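**Pre-run checklist, Luramari bench cell, household and light shop chores**
Rev. 13, May

Complete before each block of 25 trials. Mark P, F or N/A and leave a comment for any F.
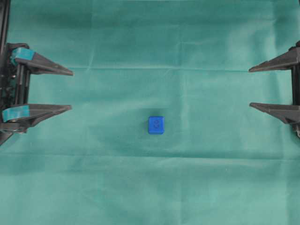 *Checked by Florence Poirier. Countersigned: Ravinder Gagnon*

**1. Work surface**

- [x] Cloth covers full reach of both arms. P
- [x] One loose object only, blue cube. P
- [ ] Cloth free of creases. F. Fold lines still showing. Tolerable for a cube, not for the napkin-folding task. Iron it.
- [ ] Lint removed. F. Minor.

**2. Grippers**

- [x] Finger mounts tight, both arms. P
- [x] Fingertips free of chips and burrs. P
- [x] Emergency stop tested from both sides of the bench. P

**3. Handling**

- [x] Gripper holds the block clear of the second arm's finger. P
- [ ] Grip centred on the block. N/A, no tolerance has been set. Clifford Fehr to supply one.

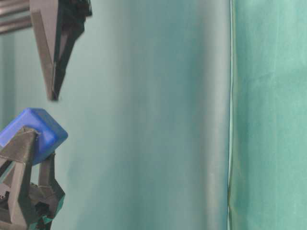

The clearance limit applies to any task where one arm works above the other, including jar lids and sorting fasteners. Keep hands out of the cell until both arms are parked.

**4. Readiness for chores**

- [ ] Cleared for unattended sorting. F. 199 drops logged in 2,000 picks. A parts bin can stand that rate; a dish rack can't.
- [ ] Cleared for soft goods. F. Tea towels remain a supervised task.
- [x] Cleared for supervised block transfer. P

Send open items to Isabelle Sutherland before the Toledo visit.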